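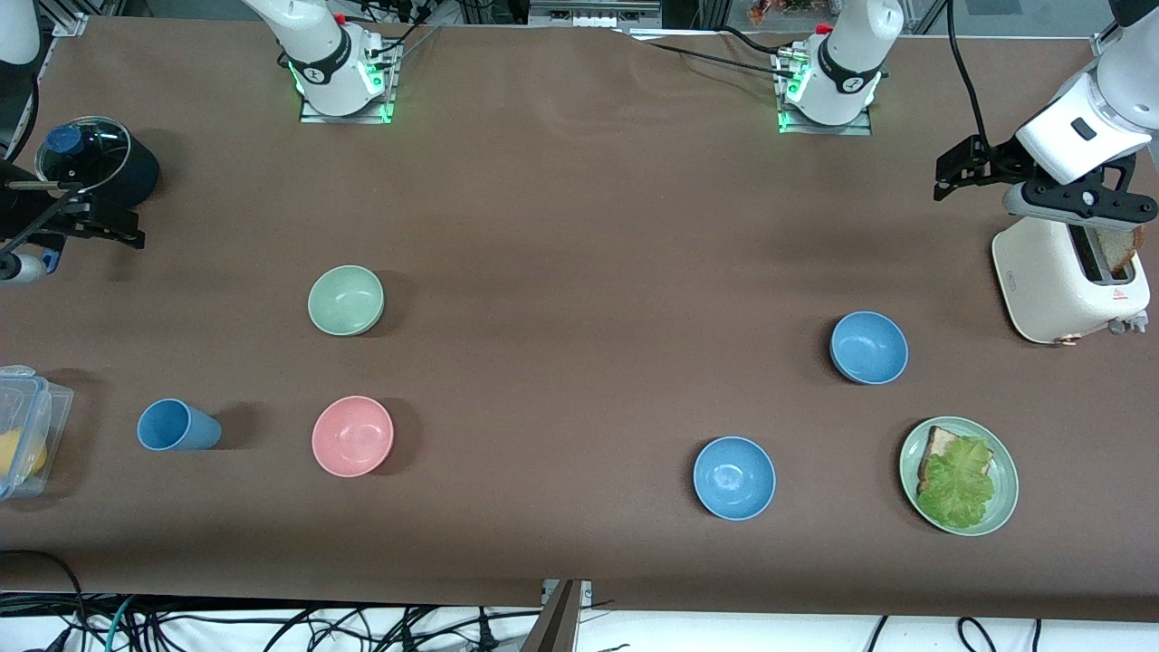
How to Cover a Table With Brown Paper for a Toasted Sandwich Lunch

By Chanida Nilsuwan

A roll of brown kraft paper makes a good cover for a long table when people will be eating and making toast at the same spot. Crumbs stay on the paper and you throw the whole thing out afterward.

What you need

A roll of brown paper wider than the table
Masking tape
A dry cloth
A two-slot toaster
Bowls, plates and cups

Steps

1. Wipe the table and let it dry. Damp spots will make the paper wrinkle.

2. Unroll the paper from one end with the curl facing down. Leave 40 mm hanging over each edge, then cut.

3. Tape one short end underneath. Pull the paper flat from the other end and tape that too. Do the long sides last.

4. Put the toaster near one end, close to an outlet, with nothing hanging over the slots. Keep loose paper edges well away from it.

5. Set any pot with a lid at the opposite end, on a trivet if it has come off the stove.

6. Lay out bowls and plates in the middle. Make the toast last, and plate each sandwich as soon as it is put together.

Cleaning up

Unplug the toaster and let it cool before you move it. Peel off the tape, fold the long sides in over the crumbs and roll up from one end.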